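Plarerwood counts its beds again
A regional accommodation audit is changing how one district plans its shoulder season

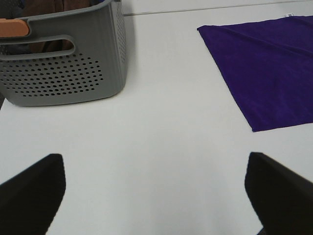

Visitor accommodation in Plarerwood has been planned for most of the past decade on a single figure, the number of registered rooms. The district's new audit replaces it with three: rooms registered, rooms available on a given night, and rooms serviced to a standard that allows same-day resale. The third figure depends on housekeeping, and the audit accordingly goes into detail that tourism strategies usually leave to operators. Its inventory schedule lists linen, kitchenware and small storage, down to the grey plastic basket with an oval handle cut-out, and each item is assigned a replacement interval in months. Operators complete the schedule once a year, in May, before winter rates take effect.

The audit recorded 3,064 beds across 214 licensed properties. Registered capacity had previously been reported as a room total, with studios, family cabins and bunk rooms all entered as one unit. Converting to beds raised apparent capacity in the caravan parks and lowered it in the town centre, where several older motels had been carrying rooms withdrawn from sale.

Uzma Lashari, who led the work for the consultancy Bekance, regards the withdrawn rooms as the main finding. "A room that has been out of service for two winters was still being counted as supply," she says. "Every occupancy rate calculated from that base was understated, and marketing money was allocated on the strength of it."

The practical effect is on timing. Plarerwood has historically concentrated its promotional spending in the weeks before the summer school holidays, when properties within walking distance of the lake are already close to full. On the corrected base, there is little left to sell in that period. The available stock sits in autumn and early spring, and inland, along the Ghumman road.

Ghumman has 12 of the licensed properties, most of them farm stays with fewer than five rooms. Average length of stay there is longer than at the lake, but turnover costs per booking are higher. Cleaners travel from town and are paid for the trip. Two owners have begun sharing a laundry run, and a third has moved to a minimum stay of three nights outside holiday periods.

The coach operator Brolov has agreed to trial a Friday afternoon service to Ghumman, returning on Sunday evening. The trial runs for 5 months and will be assessed on boardings per departure. Fares are not subsidised. Brolov has asked that accommodation providers release their weekend availability at least three weeks in advance so that vehicle size can be matched to bookings.

Bekance has recommended that the district publish bed-night availability monthly in place of the annual summary. Smaller operators have raised the reporting load as an objection, and the current proposal exempts properties with fewer than three rooms. These would continue to report yearly, with their monthly figures estimated from comparable businesses in the same zone.

The first monthly release is to cover the lake zone only. Inland figures will follow once the registration records for Ghumman have been reconciled with the rates database, where several properties are still listed under former owners.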